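Handschuhe, einzeln

Galerie vom 31. Juli 2023, Text: Hacer Kırmızıgül

Bei Junditz verschwinden keine Handschuhe. Sie trennen sich nur. Im Februar hatten wir einen Beutel voller linker, die rechten lebten vermutlich längst im Lager Lornetti ein besseres Leben. Seither wird am Tisch sortiert, paarweise, mit einer Feierlichkeit, die man sonst von Standesämtern kennt. 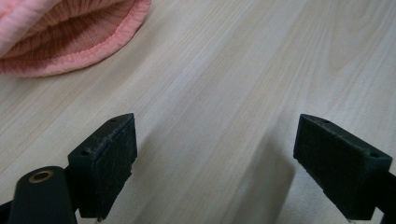
Rosa Strick, gerippt, mit Bund. Darunter Holzmaserung, davor zwei schwarze Greiferfinger.

Güven Yaman besteht darauf, dass der Tisch vor jedem Durchgang abgeräumt wird, auch von seiner Kaffeetasse, die dann auf dem Fensterbrett kalt wird. Die helle Platte hat hinten ein Kabelloch, um das wir ihn seit der Anschaffung beneiden dürfen. Im alten Büro in der Hokerstraße gab es so etwas nicht, da hingen die Kabel vorne herunter. 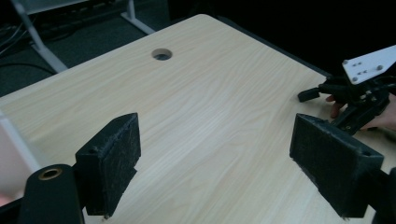 Der weiße Kasten

Links auf dem Tisch steht er, flach und ohne Deckel. Hinein kommt, was gefaltet ist, und gefaltet wird mit den Fingern nach oben. Geum-ok Nam faltet anders und hat auch recht. 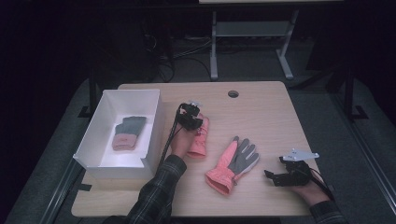 Lachsrosa und Grau stehen übrigens niemandem, darüber herrscht im Haus seltene Einigkeit. Bestellt hat die Farbe Edivaldo Godoy, 40 Paar, weil Dunkelblau 5 Wochen Lieferzeit hatte. Das Dunkelblau ist inzwischen auch da. Es liegt noch verpackt bei Rajeshwari Arumugam im Schrank.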